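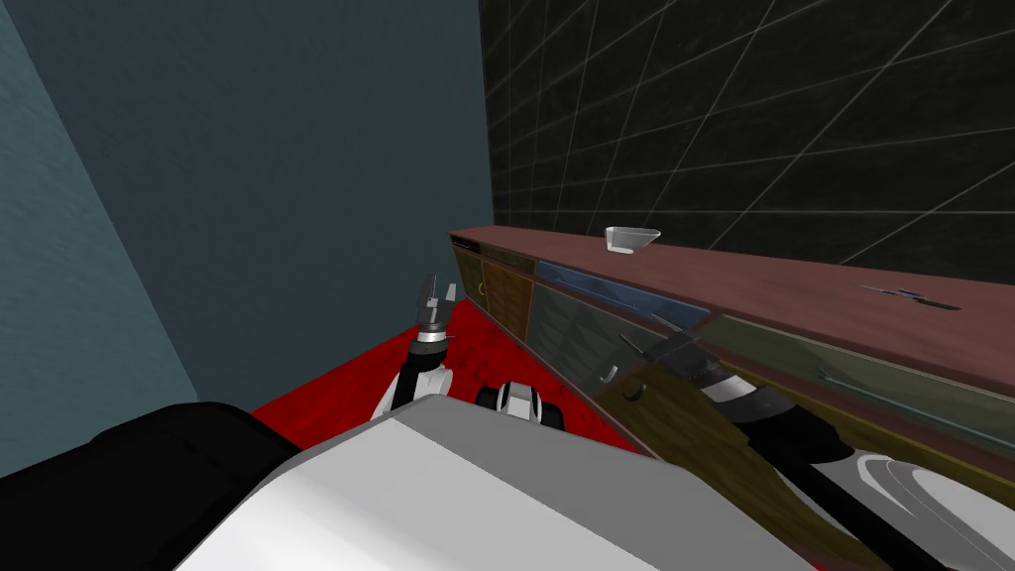 2. Work Surfaces and Storage in Camp Cooking

Campers who cook for themselves carry habits from home to the campsite, and these habits affect how much gear they pack. The survey reached 403 households that had spent at least one night in a tent during August. Each household listed the cooking items it took along, and the lists produced 2716 entries in all. Respondents who described a long counter at home tended to pack more loose items than those who cooked in a small space. On a surface such as the reddish-brown countertop in Figure 1, a small bowl can stand near the back edge while a thin, dark utensil lies flat farther along, and neither needs a fixed place. A folding camp table allows much less of this. Households that brought a table often reported setting bowls on the ground once the stove was in position, and several said that a knife or spatula had been lost in the grass.

Stove type had a smaller effect than expected. Households using the Custov gas stove and those using the Brukari wood stove packed nearly the same kinds of utensils, although the wood stove group more often added a pair of gloves and a small saw. Trips lasted up to 16 nights. Longer trips were linked to larger food boxes but seldom to more cookware. Ververidis, in an earlier study of campers at Lake Flukov, reached a similar finding with a smaller group. 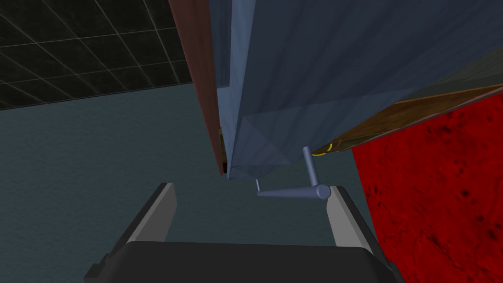

Storage was the second subject of the survey. Most households kept their cooking gear in a single box, and the Szűcs camp box was the model named most often. Complaints centered on lids and latches, which were hard to work with cold hands or in the dark. Home cabinets raise this problem less often, and respondents rarely thought about the hardware on them. A slender handle on the underside of a cabinet, like the light-blue one in Figure 2, leaves a rounded end that can be found by touch. Many camp boxes have a flat latch set into the lid, and users must look for it before they can open the box. Respondents who had tied a loop of cord to the latch reported fewer difficulties, and this change was made equally by new and experienced campers. The placement of the box within the campsite is treated in the next section, together with the rules for food storage at night.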